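Pusher bench, part four: backlash and the block sorter

12 comments | 3 shares

Most of March went into the wrist. The old tool holder let the rod tilt under side load, and because every move on this bench is a sideways push, the tilt went straight into the position error. I swapped it for a clamp collar with a lever. Tool changes now take a few seconds and no hex key, and the rod comes back to the same place well enough that I have stopped recalibrating after each one.

The controller is still the Coste board from part two. I flashed the Selano firmware on it, build 2613, and left the motion limits at their defaults except for acceleration, which I cut in half. Fast starts made the blocks skate ahead of the rod, and once a block loses contact the planner has no idea where it has gone until the next camera update.

The task is grouping by color. Blocks start scattered over the wooden board and the arm has to bring each color together by pushing only. There is no gripping and no lifting except to reposition the rod between pushes. The planner picks a block, picks its partner, computes a contact point on the far side, and drives along the line joining them. 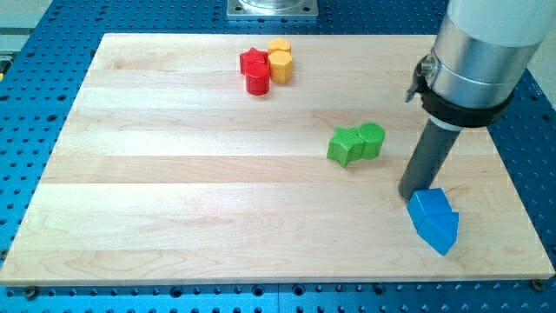

Shape matters more than I had allowed for. A cylinder rolls off the rod if the contact point is a couple of millimeters off center. The stars are the opposite: the rod drops into the notch between two points and stays there, which makes for a straight push but a bad release. I added a short retreat along the approach direction before the lift, and that fixed most of the dragging.

The log for the last long session has 1868 pushes in it, of which 1615 ended with the block inside tolerance. Most of the misses were cylinders. I tried a lower speed for those and got a small gain, but the runs became tedious to watch.

Modupe Igwe at the Mernano workshop suggested planning in two short pushes with a correction between them. I have that half written. It doubles the camera calls, so the loop time needs work first.

Still open: the cable loop catches on the base near full extension, and the board creeps if the bolts along its edge are not snug. Config files are in the Plandelov folder, same place as before.

12 comments
3 shares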